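Britico - Prollville (Mirkar reissue)

The first thing to say about the Mirkar reissue of Prollville is that it is a transfer from the master tapes, and the original CD was not. The old disc was cut from a safety copy with the treble pushed up to hide the loss. Anyone who knows the album only in that form will find this one duller for the first song or two, then easier to sit through.

There are 17 tracks. The album proper takes up the first eight, in the original order, and the rest are B-sides, a radio session and 2 demos. The demos are mono and run slightly fast. I checked them against the album versions with a tuner and both come out sharp by less than a semitone, so I suspect the tape machine.

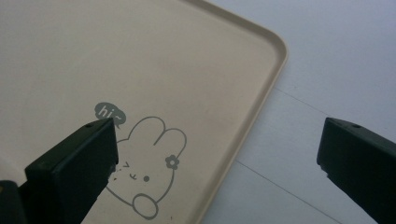 Bunny tray, kitchen.

The drums gain the most. On "Bustos" the kick and the bass guitar used to share one lump of low end, and now they are two separate parts. The bass player is not following the kick at all in the second verse - he sits just behind it, which explains why that song always seemed to drag. The vocals are drier than I remembered. Some of the reverb I took for a plate was probably tape hiss reacting to the old EQ.

Santino Fuentealba wrote the sleeve notes. They cover mic placement and tape speed in detail and say very little about the songs, which suits me. He does skip the radio session, and I would have liked a line on who mixed it.

The vinyl is limited to 899 copies. Mine has a light tick through the end of side two and is otherwise quiet. The download is the same master with a little more level. I have been using that one on headphones, and the fade on the last album track now runs long enough to hear the count-in for another take.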